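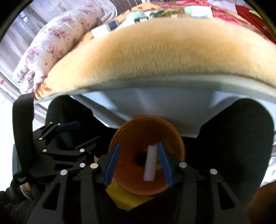
Hard water, a gooseneck kettle, and what I changed

The water in Ferkmont comes out of limestone, and every kettle I have owned since moving to this town has grown a white crust within weeks. I ignored it for the first year. Then I bought a better grinder, the coffee still tasted like wet cardboard, and I started measuring things.

Measurement first. Two numbers matter for brewing and they get mixed up all the time. General hardness (GH) is the calcium and magnesium in the water. Carbonate hardness (KH), which people also call alkalinity, is the bicarbonate, and it neutralizes acid. Both are usually given in milligrams per liter as calcium carbonate, even when the mineral in question isn't calcium carbonate. It is an accounting unit. Aquarium kits often use German degrees instead, and one degree is 17.8 milligrams per liter.

I used drop kits. You fill a small vial to the line, add reagent a drop at a time, swirl, and count until the color flips. With the standard 5 milliliter sample the resolution is one degree, which is coarse. Doubling the sample and halving the result gets you to half a degree, and that is enough for coffee. Hold the bottle vertical. A tilted bottle gives drops of a different size and the count drifts.

The tap result in February was 20 degrees GH and 18 degrees KH. The second number is the problem. Nearly all of the hardness here is temporary hardness, paired with bicarbonate, and that much bicarbonate flattens a light roast completely. It also explains the crust. When the water is heated, carbon dioxide leaves, bicarbonate turns into carbonate, and the calcium drops out as scale on the hottest surface it can find.

Boiling and decanting was the first thing I tried. Bring the water to a full boil, hold it there for several minutes, let it stand overnight, pour off the top and leave the sludge. This works better than I expected. KH dropped by a little more than half. The trouble is the time, the gas, and the pot, which needed acid every weekend. I kept it up for a month.

The second attempt was a pitcher filter, the Evell with the tall cartridge. The resin in these swaps calcium for hydrogen, and the hydrogen then uses up bicarbonate, so both numbers come down together. A fresh cartridge took my water down to 4 degrees KH. The box says the cartridge is good for 100 liters. On this supply, mine was finished well before that, and the decline isn't a cliff. It slopes. I had several bags of coffee in a row that seemed to get duller as the bag aged, and I blamed the roaster. I should have blamed the cartridge. If you use one of these on hard water, test the output every week and write the number on the lid with a grease pencil.

What I do now is build the water from nothing. I buy distilled in gallon jugs at the Nasrallah market, which sells it next to the motor oil, and add two concentrates.

Concentrate one is magnesium sulfate heptahydrate, sold as Epsom salt. Use the plain kind with no scent. Dissolve 2.46 grams in enough distilled water to make one liter of concentrate. Each milliliter, added to a liter of water, gives 1 milligram per liter of hardness as calcium carbonate.

Concentrate two is baking soda, 1.68 grams made up to one liter in the same way. Each milliliter per liter gives 1 milligram per liter of alkalinity on the same scale.

With that convention the dosing is plain arithmetic. My current recipe is 110 milliliters of the first and 40 of the second, topped up with distilled to one liter. That is higher in magnesium than most published recipes and I arrived at it by tasting, so treat it as one person's preference. For darker roasts I move the second number up to 60. Going lower than 30 makes a light Kenyan coffee sour in a way I don't enjoy.

Some practical notes.

A kitchen scale that reads in whole grams is no use for the salts. I use a Worberg pocket scale that reads to a hundredth of a gram, and I check it against a known weight before each batch. It wanders when the battery is low and gives no warning. If you only have the kitchen scale, make the concentrate ten times stronger and dose a tenth as much, but then you need a syringe for the small volumes.

Do not combine the two concentrates in one bottle at high strength. Magnesium carbonate can come out of solution, and once that happens you no longer know what you are dosing.

The magnesium bottle keeps for months. The baking soda bottle I replace monthly, partly out of caution and partly because the batch is cheap. Both live in the refrigerator with the mixing date on tape. If anything is floating in there, pour it out.

Epsom salt gains and loses water with humidity. A bag left open in a dry kitchen will weigh out stronger than the math says. Keep it in a jar with a good lid.

Watch the corrosion side if you put this in an espresso machine. Sulfate is fairly mild on metal and chloride is not, so recipes based on calcium chloride need more care around a boiler. I only do pour-over and can't speak to long-term results in a machine.

As for the kettle, I descaled it once with citric acid, a heaping tablespoon in a full kettle, heated to just under boiling and left for half an hour. Going much hotter or longer with citric acid on heavy calcium scale can leave calcium citrate behind, and that is more stubborn than what you started with. Two rinses and a boil of clean water took care of the taste.

On cost, distilled is the only real expense. The salts come to pennies per month. I brew twice a day and go through a gallon in a little under a week. A small reverse osmosis unit under the sink would pay for itself eventually, but the landlord has views on drilling the countertop, and RO output would need its own round of testing anyway.

I still want to try potassium bicarbonate in place of the baking soda, at the same alkalinity. The weight works out to 2.00 grams per liter of concentrate. A bag of it is on order and should be here Monday.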